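Staff and Member Forum > Facilities and Common Spaces > Proposed changes to quiet hours in the Derkach Reading Room

Posted by: M_Alhassan (Moderator)
Fri 20 October

Members are invited to comment on the proposed revision of quiet hours in the Derkach Reading Room before the house rules are reissued.

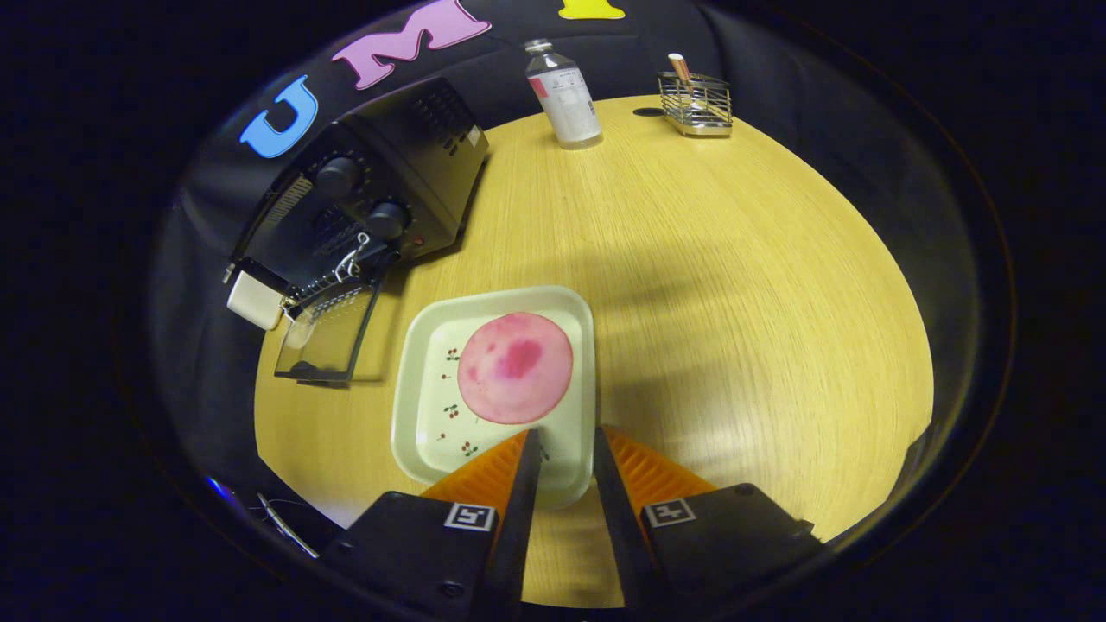
The present rule asks for silence from opening until noon and permits low conversation after that. It was adopted when the room served mainly as a reference library. Use of the building has changed a good deal, and the office now receives complaints from both sides: from readers who cannot concentrate in the afternoon, and from members who are asked to be silent in a room that is nearly empty in the morning.

The proposal is as follows. Silence would be observed from opening until 3 p.m. on weekdays. Conversation would be permitted after that hour and throughout the weekend. Telephone calls would remain prohibited at all times. The Pasaribu Room across the hall would be available for conversation whenever it has not been reserved.

Comments should address the proposal itself. Remarks concerning individual members will be removed.

Mawuli Alhassan
Member Services, Dritanholm House

Posted by: eastwing_reader

I support the proposal and would ask that it go further. The difficulty with the afternoon has never been its volume. A conversation held in a low voice four chairs away is harder to ignore than a truck in the street. I would extend silence to 5 p.m. and leave the evening to those who wish to talk.

I would also ask that the rule define "conversation." In June I was informed by another member that reading aloud to a companion did not qualify.

Posted by: Tolland_P

I must respectfully disagree with the previous post. The reading room is the only large room on the ground floor that can be reached without stairs. Several members who cannot manage the stairs meet there after lunch. Extending silence to 5 p.m. would mean, in practice, that they no longer meet.

The Pasaribu Room is offered as the alternative. It seats fewer people, it is frequently reserved, and there is a raised sill at the door. I would ask Member Services to confirm whether that sill is to be removed before the new hours take effect.

Posted by: M_Alhassan (Moderator)

In reply to Tolland_P: removal of the sill has been approved, with a budget of $800, and the work has not yet been scheduled. I will request that the two matters be considered together.

In reply to eastwing_reader: reading aloud will be treated as conversation. The wording will be amended.

Posted by: ledgerline

May I ask what evidence supports 3 p.m. as the dividing hour? The proposal refers to complaints but does not state when they arose. If most of them concern the period directly after lunch, the proposed hours may be reasonable. If they concern the late afternoon, the change will inconvenience a number of people and leave the complaint where it was.

Posted by: M_Alhassan (Moderator)

The office received 30 written complaints over the period reviewed. The majority concerned the hours between noon and 3 p.m. I regret that this was omitted from the original post.

Posted by: ledgerline

Thank you. I would observe that the House has over 2000 members and that 30 letters, several of which may have come from the same hand, are a modest basis for altering a rule. I do not oppose the change. I would prefer that it be adopted for a trial period and reviewed.

Posted by: eastwing_reader

For the record, two of the letters were mine. They concerned separate incidents.

I do not object to a trial. I withdraw my suggestion of 5 p.m. in view of what Tolland_P has written about the stairs, which I had not considered. My objection to unrestricted conversation on weekends stands. Members who are employed during the week have no other time in which to use the room, and the proposal gives them no silent hours whatsoever.

Posted by: Tolland_P

On that point we agree. Saturday morning should be silent. Our group does not meet on weekends and would lose nothing by it.

Posted by: Mundik_Annex_Desk

A practical note from the Mundik Annex. We have observed silent hours on Saturday mornings for some time, and the arrangement is generally respected provided that the hours are posted at the entrance in large type. A notice inside the room is read only by people who are already seated. We also found it necessary to state whether typing is permitted. It is, although one member continues to dispute this.

Posted by: M_Alhassan (Moderator)

The following amendments will be carried forward with the proposal: silence on Saturday from opening until noon; reading aloud to be treated as conversation; typing to be permitted; hours to be posted at the entrance; a trial period of 100 days, followed by review. The hours will not change until the sill at the Pasaribu Room has been removed.

The thread will remain open for further comment.

Posted by: ledgerline

Does the prohibition on telephone calls extend to the vestibule?

Posted by: M_Alhassan (Moderator)

It does not. Members are asked to close the inner door.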